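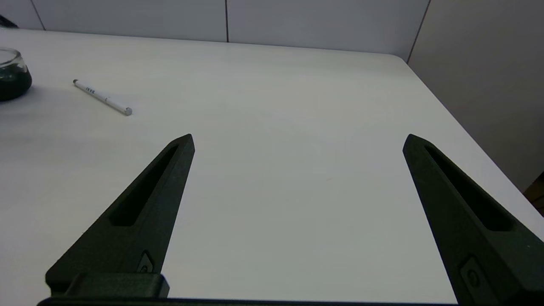 A white table top to work at

How to move a handwritten recipe notebook to a tablet

Nendumance Kitchen Notes, January 7, 2023

My grandmother's recipe notebook has 224 pages, and in August I decided to copy it before the paper becomes too weak. I did not want only photographs of the pages. I wanted pages which I can search, correct and cook from. The work took me longer than I had planned, so I write down the way I did it, with the mistakes.

What you need

You need a tablet, a stylus, a notes program which can keep a photograph and handwriting on the same page, and a table with good light. My program is called Gruvar, but the steps are almost the same in others. You need also a soft brush for old flour. I found flour between many of the pages, and once a bay leaf.

Step 1. Number the pages before anything else

Write a small number in the corner of every page with a soft pencil. Do not use a ball pen. If a page is loose, give it the number of the place where you found it, even when you think that it belongs to another place. You can put the recipes in a better order later, on the tablet. I skipped this step for the cake section and I had to do the whole section again.

Step 2. Photograph in daylight

Put the notebook flat near a window, but not in direct sun. Switch off the lamp over the table, as the two kinds of light together make one half of the page yellow. Hold the tablet parallel to the page. If the notebook does not want to stay open, lay a ruler across the margin where there is no writing.

I took 59 photographs the first morning and then stopped, because my arms were tired and the pictures began to be not sharp. It is better to stop too early than to repeat.

Step 3. Make one note for one recipe

It is tempting to put the whole notebook in a single long note. Please don't do it. Make a new note for each recipe and begin its title with the page number, for example "017 Plum dumplings". If a recipe continues on the next page, put both photographs in the same note. Three digits in the number keep the list in the right order.

Step 4. Write the recipe again under the photograph

This is the slow part, and for me the nicest one. Read the old page aloud and write it by hand with the stylus, or type it if you prefer. I write by hand the recipes I love and I type the others.

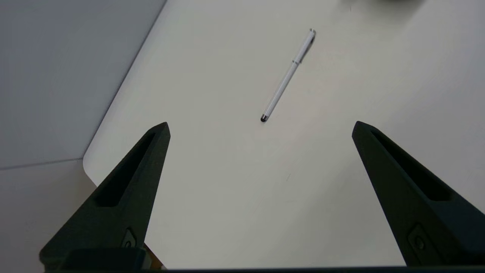 Keep the old words as they are in the first copy. My grandmother wrote "a glass of flour" and "butter like a walnut", and I left it so. Under this I draw a line, and below the line come my own measures in grams. For her glass I use 200 millilitres, which I found out by filling the real glass with water and pouring it in a measuring jug.

Oven temperatures are more difficult. She cooked in Cemley with a wood stove and wrote only "good oven" or "quiet oven". I put a question mark there and change it after I have baked the thing.

Step 5. Add labels

I use 8 labels: soup, meat, fish, vegetables, dough, cake, jam and festive. At the beginning I had many more, and I could never remember if a cheese pie was under "cheese", "pie" or "supper". One recipe can have two labels.

Step 6. Make a second copy

Export all notes as PDF and save them somewhere outside the tablet. I have one copy on a memory stick and one at my sister's house. Do this each time you finish a section.

Where to keep the notebook afterwards

Mine is in a Solheim cardboard box with a lid, lying flat, in the bedroom cupboard. The kitchen is too warm and has too much steam. Between the pages with grease spots I put a sheet of baking paper, so that the spots do not travel to the next recipe.

If some word stays unreadable, leave an empty space in your copy and ask an older relative. My aunt read in one second a word which I had studied for a whole evening. It was "caraway".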